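Plustetti two-arm bench kit: notes from the loan period

23 April 2021

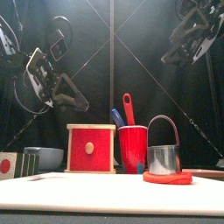

Members have been asking since winter whether the Irkdale workshop should put money into a two-arm setup, and the Plustetti kit was the one named most often. Nesis, who sell it in this region, agreed to lend us a unit for three weeks. It goes back soon, so these are my notes while they are fresh. Fatemeh Shirazi did most of the software side and has read this through.

What you get is a pair of arms with two-finger grippers, a small camera for close-up views, the cables, a power supply for each arm and a license for the control software. You supply the table and the computer. The seller's sheet says any recent desktop with a decent graphics card will do. We used the older of the two machines in the back office and it kept up, though the fan ran the whole time.

Setup took us an afternoon and part of the next morning. The arms bolt down with ordinary hardware and the printed guide is good on that part. It is weak on cable routing. Leave more slack than the drawings show, particularly at the wrist, and then run each arm slowly through its full reach before you tie anything down. We tied ours too early and had to cut the ties and start over.

Calibration is done with a printed card that you lay on the table and move when the software tells you to. The first try failed and the message on screen was no help. Fatemeh found that the card had been printed at the wrong scale. Check the printer setting before you blame the arms.

For the trials we stuck to household things, the same sort of items people bring to the open evenings. A red cup with a white rim, holding a couple of utensils, got the most use. We also had a small metal pail with a wire handle, a little red box with a wooden knob and a grey bowl. None of this came with the kit.

We logged 117 attempts in all. I won't print the whole log, but it is in the shared folder for anyone who wants it. The short version is that lifting a utensil by its handle went well once the approach angle was set by hand. The pail was harder. The handle swings, and shiny metal gave the camera software trouble under our overhead lights. Turning off one row of lights made a clear difference. The knob on the box was fine as long as the other arm held the box steady, and that is a fair argument for having two arms in the first place.

The bowl we never got right. The fingers are narrow at the tip and they slid along the rim more often than they held it. Nesis offer a padded finger set as an extra. We did not have it to try.

Teaching a task is simple enough. You put the arm in free mode, move it by hand to each point, and press a key to save. Playback is smooth at low speed. At higher speed both arms shake a little when they stop, and we could not tell how much of that was the arms and how much was our table. The software will stop both arms if they come too close to each other. It is cautious about this, and we had several stops where there was plenty of room left. The margin can be changed, but the setting is buried in a text file and I would want only one or two people touching it.

Noise is low. You can hold a conversation next to it. The grippers click when they open fully.

On support, we wrote to Nesis three times and had a useful answer each time, usually by the following morning. The manual was clearly translated in a hurry and a few of the screenshots are from an older version.

Cost is the sticking point. The full kit is more than we can pay for out of this year's budget. Nesis will rent it for 300 a month with the software included, and rent already paid comes off the price if you buy later. The padded fingers and a second camera are extra. Mangubat sell a single-arm kit for a good deal less, and we used one of theirs at the last open day, but it would not have managed the box.

My own view is that we should rent for the summer and decide after that. There is enough interest to keep it in use, and a few months would show whether the arms hold their calibration. I would ask for the padded fingers as part of the deal. I would also want a heavier table, whichever way we go - the one we have is fine for soldering and not much else.

The question is on the list for the June meeting. If you used the kit during the loan and have something to add, good or bad, send it to Fatemeh before then and she will put it with the log.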